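Notebook, binding bench, Serham
28 May 2026

Subject: cold glue vs. hot melt on paperback spines, continued from the Arklow notes.

Started the day with the reglued blocks from the Prillo job. All had been under weights overnight. Clamp marks on one cover, light, near the hinge. Will put a blotter between board and cover on the next batch and see if the marks go away.

The question is still the same one. Old hot melt goes brittle, the spine cracks at whatever page the reader opened flattest, and the leaves nearest the crack come out first. Scraping the old glue off and fan-gluing with PVA gives a good spine but takes most of an hour per book. Running new hot melt over the old is quick and looks fine on the day. I want a number for how much worse it is. 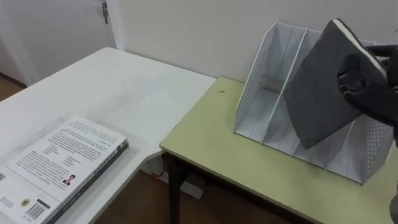

Paperback, back cover up, on the white table.

Method, so I can repeat it. Block opened flat at the middle, closed, opened again, on the flex jig at the slow setting. Stop when any leaf moves at the spine under a light pull. Record the count. Same paper stock throughout, grain parallel to the spine. Cross-grain blocks go in a separate column and are not to be averaged with the rest. I did that in the first set and had to throw the set out.

Results, best block of each type:
PVA, old glue fully removed, fanned both ways: 619 openings to first loose leaf.
Hot melt over old hot melt: 387.

The hot melt failure was at the boundary between old and new glue, clean, almost no fiber on the glue side. The PVA failure took paper with it. So the PVA joint is stronger than the sheet at that point, and a stronger glue would gain nothing on this stock. Roughening the spine more might. I have been using the coarse file and stopping when the surface looks even, which is a poor rule. Next set: a fixed number of strokes, written on the slip.

Open point is the lining. All of the above had mull and a paper liner. Without the liner the PVA spine folds sharper at the opening and I would expect a lower count. Not tested.

Drawback of PVA, again: the spine swells on thick blocks. Over 3 mm on the worst one, measured at the head, and the old cover no longer meets the foredge. Thinner coats helped somewhat. Two thin coats with full drying between them gave less swell than one heavy coat, same total glue by weight.

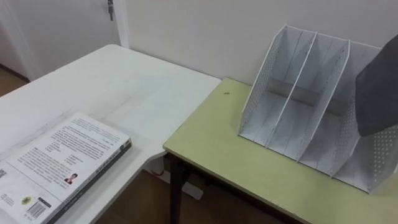
Oyelaran wrote back on the swelling and thinks the glue is the smaller part of it. Their view is that the filed edge stands proud and traps air between leaves, and that the block should be knocked up and pressed for a full day before any cover is tried against it. They also asked for the moisture content of the paper at gluing, which I did not record. Fair point. The meter is in the second drawer and has a good battery.

Have put a line for moisture on the test slip, under stock and grain. Also a line for who filed the spine, as the difference between hands may be larger than the difference between glues.

Copying the earlier notes in here so they are in one book. 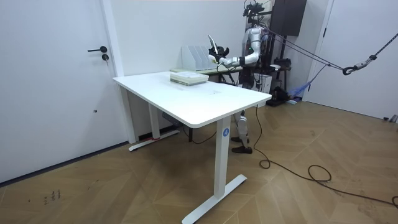 Arklow, April. Shop air very dry, heating still on. PVA skinning over in the pot before the second fan. Added a little water, then regretted it: cockling along the spine edge of the outer leaves. Better to keep a damp cloth over the pot and decant less. Hot melt unaffected by the air but sensitive to the roller temperature. When the roller ran cool the glue sat on top of the old layer and could be peeled off in a strip by hand. Made 5 blocks that way before noticing. Discarded, not in any table.

To do:
Order mull, the open weave.
Flex set without liner.
Press the Prillo blocks a full day, remeasure at the head and tail.
Check roller temperature with the probe, not the dial.
Ask Oyelaran which stock they used for their own swelling tests.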